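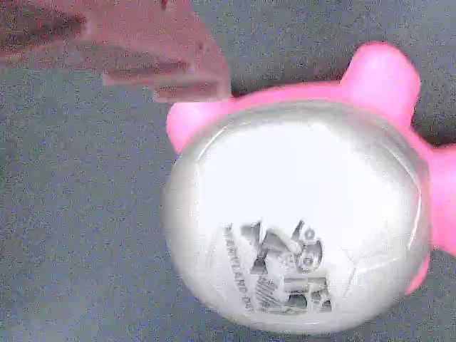

durken-teleop list archive
Subject: Re: Leader arm lag and grasp labels on the basket task
From: Severino Montes
To: durken-teleop
Date: Nov 11, 2025

Nuria Barrios wrote:

> We have started recording the basket task in Brondville with the same
> config you posted in August. Two questions before we commit to a full set.
>
> 1. The follower trails the leader by an amount the operator can feel.
> Maximiliano compensates by overshooting and coming back, and the
> overshoot ends up in the demonstrations. Do you correct for the lag
> afterward, or train the operators to slow down?
>
> 2. Where do you put the grasp label when the fingers touch the object
> before they close on it? Our script uses the first drop in gripper
> speed, and it fires early on anything soft.
>
> We also see more failed grasps when two objects are stacked. Should
> those episodes be kept?
>
> Nuria

Taking these in order.

On lag: both, but fix the software first. Most of ours came from the smoothing filter in the Durken bridge. The default window is 64 samples, which is fine for slow bench moves and too long for hand-guided picking. We run 32. At 32 the follower has some visible jitter when the operator holds still, and I have not found that it hurts anything in training. Below 32 the wrist joint starts to buzz on our arm. Yours may differ if you have changed the gear set.

Record the leader position as the action and the follower position as the state. Do not shift one against the other in the saved file. Covadonga tried shifting in post with a fixed offset, and the offset turned out to vary with how far the arm was extended, so one number was wrong for half of every episode. If you need alignment, do it in the loader where you can undo it.

The overshoot is a separate problem. Once an operator has learned to lead the arm, reducing the lag does not make the habit go away at once. Discard the first few episodes after any change to the filter and have the operator repeat the approach without closing the gripper until it looks straight.
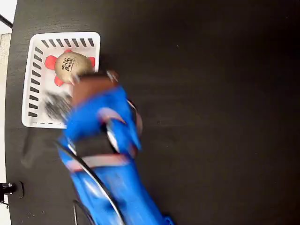
Severino Montes

On grasp labels: gripper speed alone is not enough with mixed objects. A ball sitting on top of the red flower in the basket is a bad case for your script. A light touch can move the ball, the operator slows down to see where it went, and the speed threshold fires with nothing held. The gray fuzzy object has the opposite problem, in that the fingers sink in and speed falls gradually, so there is no clean drop to detect.

We use three conditions together:

gripper opening has stopped changing
motor current is above the free-air baseline
both have held for 26 consecutive samples

The baseline has to be taken again at the start of each session. Ours drifts as the motor warms up. If you log at a different rate than we do, scale the 26 to match.

Hard, shiny objects label cleanly by current but cause trouble for the wrist camera. A polished metal face blows out under direct light and auto exposure then pulls the rest of the image down. Lock exposure before recording and leave it locked for the whole set. A dark tabletop makes this worse in the overhead view, where the white basket is already near the top of the range. Set exposure on the basket, not on the table.

On stacked objects: keep the failures if the operator recovers in the same episode. Drop them if the operator gives up or reaches in by hand. Of the 383 episodes in our last set, the recoveries were the ones I would least want to lose. A policy trained only on clean first grasps closes on air and then lifts as if it were carrying something. Tag them with retry=1 so they can be weighted separately.

Two smaller items. Tie the arm's cable back far enough that it cannot catch the basket rim when the shoulder swings left — the rim will move before the cable does, and the overhead calibration marks will no longer match. Also check that your export is from the current Segura converter. The older one wrote gripper opening as a fraction of the commanded range instead of the measured range, and the two look nearly identical until you plot them.

The Stuvport people use a space mouse for the same task. Their paths are smoother than ours but the grasp itself is slower, and I would not mix the two sources without a field that says which is which.

If you send one raw episode with a stacked grasp in it, uncompressed, I can run our labeler on it and return the indices. Please include the session baseline file.

Severino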